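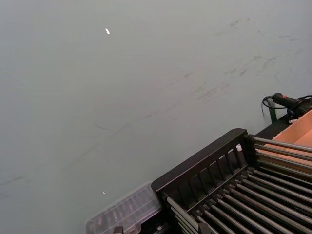 Living With a Big Matte Work Surface (and the Rack That Sits on It)

Reading time: 6 minutes

I have a soft spot for a plain, flat, grey-green top. It's restful to look at, it doesn't throw the light back in your eyes, and it goes with everything. What it does do, as anyone who owns one will tell you, is hold on to every swipe of the cloth. You give it a good going-over, feel very pleased with yourself, come back later with your coffee, and there they are: long streaky wipe marks running side by side on the diagonal, with a few fainter ones trailing off toward the middle. Ours gets them worst at the back, past the rack, where my arm is at full stretch and I'm pressing harder than I mean to.

So many of you wrote in after the May column on workbenches (238 letters and messages, bless you all, and I did read them) that I thought it was time to put everything I know about matte tops in one place. Some of it came from you. Some of it I learned the slow way.

Start dry, always

Before any water goes near the surface, go over it with a dry cloth or a soft brush. There will be bits. There are always bits! A matte top shows up the tiniest white speck, and if you wet it first you'll just push the crumbs and lint about and end up chasing them from one side to the other. I use an old bench brush and work toward myself, into my palm or a dustpan. If a fleck won't budge, leave it for the damp stage and lift it with a fingertip in the cloth.

Smudge or scuff?

These two get mixed up all the time, and they want different treatment. A smudge is something sitting on top: a bit of grease, a handprint, soap left behind from the last cleaning. A scuff is either a rub of something darker that has transferred onto the surface, or a place where the finish itself has been polished a little by wear. Try a damp corner of cloth on one small spot. If it fades as you rub, it's a smudge and you're in luck. If it sits there looking at you, try a clean white pencil eraser, very lightly, and brush the crumbs away. If it still sits there, it may well be part of the surface now, and my advice is to make friends with it.

Please don't reach for the scouring pad. I did that once on a bench in our first house and I got a lovely shiny patch the size of a saucer that stayed until the day we moved out. On a matte top, shine is damage, and you can't wipe it back to dull.

The two-cloth wipe

Most streaks are simply too much soap and not enough rinsing. What works for me goes like this:

1. Put a few drops of dish soap in a bowl of warm water. A few drops, truly. If you see a head of foam, tip half of it out and top up with plain water.
2. Wring the first cloth until it stops dripping, then wring it once more.
3. Wipe in overlapping straight passes, all the way from one edge to the other, without stopping halfway. Stopping halfway is where those trailing marks come from.
4. Rinse that cloth in clean water and go over the same ground again.
5. Dry at once with the second cloth, going crosswise to the way you wiped. Turn it to a fresh side when it starts to drag.

That crosswise drying was a reader's tip and I was doubtful, but it has made more difference than any bottle I ever bought. I've been using the waffle cloths from Mestari for the second pass and they hold up nicely in the wash, though an old cotton dish towel is very nearly as good. Skip the fabric softener on either one. It leaves a film in the cloth, and the film ends up on your work surface.

Now, the rack

Ours is black metal, with a row of upright slats along the side like a little fence and a whole bank of long grey-silver rods behind it, packed closely together. I love how sturdy a rack like that is, and I dread cleaning between the rods. The gaps are too narrow for a finger in a cloth and they gather fluff like you wouldn't believe.

The answer is a pipe-cleaner sort of brush, the long thin kind sold for straws and bottles. Run it down each gap the full length, in the direction the rods lie, and wipe the brush on a rag every few passes. For the rods themselves, fold a damp cloth over your fingers and draw it along several at a time, then do it again with a dry one. The tops of the rods catch the light, so that's where you'll notice anything you missed. Upright slats are easier: an old sock over your hand, and in and out you go. Children rather like this job, if you have any to spare.

If you have little clips on your rails (there's a small white one on ours, and it does stand out against the black), slide or lift them off now and then and clean beneath. Don't force a stiff one. Warm it with a wrung-out hot cloth for a minute and try again.

Once every couple of months I lift the whole rack away and clean the surface underneath. Lift, don't drag! Get a second pair of hands if it's heavy, and set it down on a folded towel. While it's up, have a look at the underside and stick felt pads or thin rubber dots on anything that touches the top. I buy mine from the hardware counter at Porham, where they'll let you have just the few you need.

Ridged lids

I keep a clear plastic box with a ribbed lid next to the rack for odds and ends, and it has taught me two things. The first is that raised ribs are dust traps, so wipe along them and never across. The second is that clear plastic clouds if you scrub it with anything harsh, so a soft cloth and lukewarm water are plenty. If your box already looks frosty at one end, try a paste of baking soda and water on a soft cloth, with a light hand, and rinse well. It won't help if the plastic itself has gone cloudy, but it will shift a film.

Handle those boxes by the sides, too, and pick them up to move them. Sliding a box back and forth all day over one stray piece of grit will mark a matte surface faster than almost anything.

How often?

A dry brush at the end of the day and the two-cloth wipe once a week does for us. If you work with oil or glue you'll want to wipe up as you go, naturally. And if the wipe marks come back faintly after all that, tilt your head, see if they vanish, and go and have your supper.

Related tips

Getting Candle Wax Off a Workbench
Which Brush for Which Gap?
Gavbridge Bench Wax: Should You Use It on a Matte Top?
Storing Small Parts in Clear Boxes
Our Østergaard Dish Towels, Three Years On
Quieting a Rattly Metal Rack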